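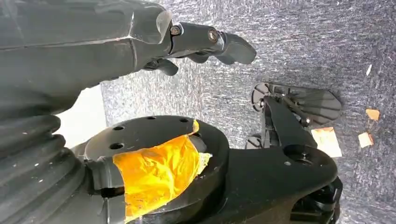
Compartment tray

3 min read

A compartment tray is a shallow open container divided into cells, used to keep small goods from mingling. Cardboard versions usually begin life inside a shipping carton and are promoted to office furniture once someone decides they are too good to throw away. The promotion is seldom reviewed.

Construction

The usual divider is made of slotted strips. One or more run lengthwise, the rest cross them, and the slots hold everything upright without glue -- in theory. Cells are sized for a particular product, so a tray built for snack packets will hold pens badly and paper clips far too deeply.

Use on desks

On a shared desk the tray tends to settle in the middle, within reach of all parties and in the way of most of them. It competes for space with laptops, phones and whatever is being eaten.
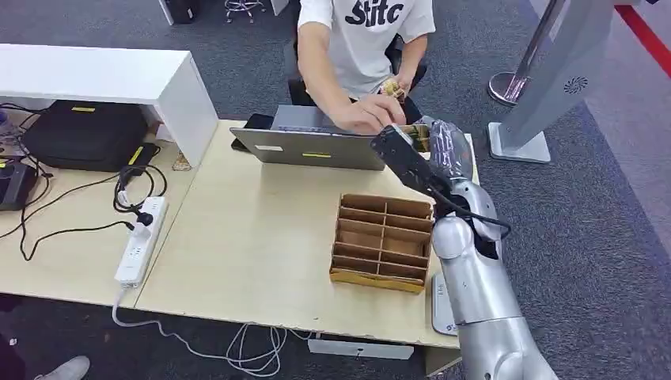 A ten-cell cardboard tray on a light wood desk, with its compartments empty.

Desks made by pushing two tops together give the tray more room, along with a seam for crumbs.

Commercial types

The Fivura, sold by Ralus of Bragança, came in 3 depths and was listed at 236 grams. Its catalog promised over 1,046 uses and described 4. The later Raseo had a lid, which buyers removed.

Disposal

Plain cardboard trays can be flattened and recycled. Many are instead placed on top of a cabinet, where they hold other trays.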